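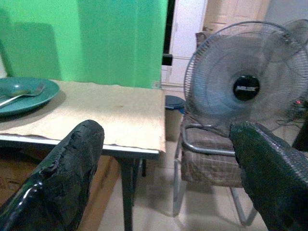 Small table, tan cardboard, torn along the front.

Giving Up Giving Things Up

By Priya Ferreira | 15 Feb 2021
Filed under: Faith & Everyday Life

Ash Wednesday is two days off and I have once again failed to choose a thing to give up. My grandmother gave up sugar in her coffee every Lent for most of her life and complained about it daily, and I think the complaining was the part God was supposed to hear.

I've tried the usual. Chocolate, which lasted until a Thursday. Gossip, which lasted until the end of the service at which I gave it up. One year I swore off the car radio and spent 6 weeks singing to myself between here and Utenstead, a penance shared by everyone I gave a ride to.

Our church is still meeting on screens, so the ashes are coming by mail. Each household gets a little envelope and a card telling you how to do your own forehead. I did a practice run with cocoa powder and looked like I'd been cleaning a chimney. The card says "a light touch," which I take personally. 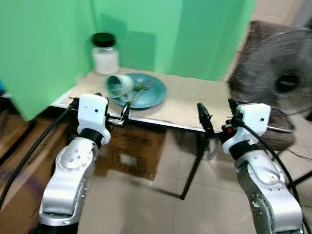

Shrove Tuesday is the bit I'll miss. In a normal year we pack 75 people into a hall made for fewer, the griddle trips the breaker, and somebody's uncle explains the history of the pancake to people who only want the syrup. This year it's me at home with one pan. I did think about making an occasion of it, with a proper plate. A teal one like the plate on that little beige table would do nicely, teal being the one color that makes my pancakes look less gray. Then I'd have to wash it, and Lent would start early.

Pastor Dixit (whose sermons run 15 minutes, bless him) suggested last Sunday that we might take something on this year in place of giving something up. Call a neighbor. Write a letter. Read a psalm before you read the news. He pointed out that most of us have already gone without a fair amount since last spring, and I saw several little squares on my screen nod at once, including one I'd assumed was asleep.
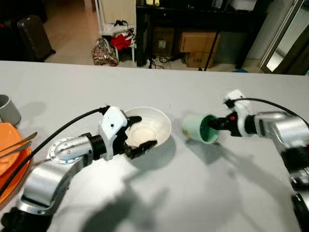
So I'm leaning toward the letters. I owe one to my cousin from back in December, and another to the lady who used to sit behind me and sing the alto line a half beat late. I never knew how much I leaned on her for the hymns -- she was late, but she was loud.

I bought stamps this morning. If you get something from me with cocoa on the envelope, it's cocoa.

Last updated: Monday evening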